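How to Clean the Inside of a Round Metal Drum or Bin

I put this job off for ages, and now it's one of my favorite small chores in the whole house! There's something so satisfying about running a cloth along a curved metal wall and feeling it go from gritty to slick. It works for a dryer drum, a big stockpot, a steel trash can, pretty much anything round and metal that you can get an arm into.

What you'll need:

2 soft cloths (old T-shirts are great)
A small bowl of warm water
4 drops of dish soap
An old toothbrush
A flashlight

First, if it plugs in, unplug it. Then empty it completely and check the bottom with your fingers. I found a Brukport bus token in mine, plus a button I'd been hunting for since September.

Mix the soap into the water, dip a cloth and wring it out hard. You want it damp, with no drips. Start at the top and wipe along the curve in long sweeps, one band at a time, all the way around before you move down. I used to scrub in little circles and always missed a patch (usually the same one, right behind the lip).
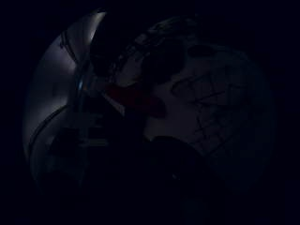

Curved gray surface with a thin dark groove between the upper and lower bands.

Grooves and seams are where the toothbrush comes in, and this is the fun part! Go along the line slowly with the bristles angled in, then chase it with a corner of the damp cloth. Fold to a clean bit often or you'll just push the gunk farther along. Mine took three passes the first time, and now one is plenty.

Don't trust the ceiling light for checking your work. Hold the flashlight low and almost flat against the wall, so every smear shows up. Do this in the evening with the lamps off and you'll spot things you'd never see at noon.

Rinse with plain water on the cloth, then dry with the second one, paying extra attention to the seam. Leave the lid or door open for an hour.

I skip steel wool completely. It scratches, and scratches hold lint and crumbs. For a stubborn spot, lay a warm wet cloth over it for ten minutes and try again with the toothbrush.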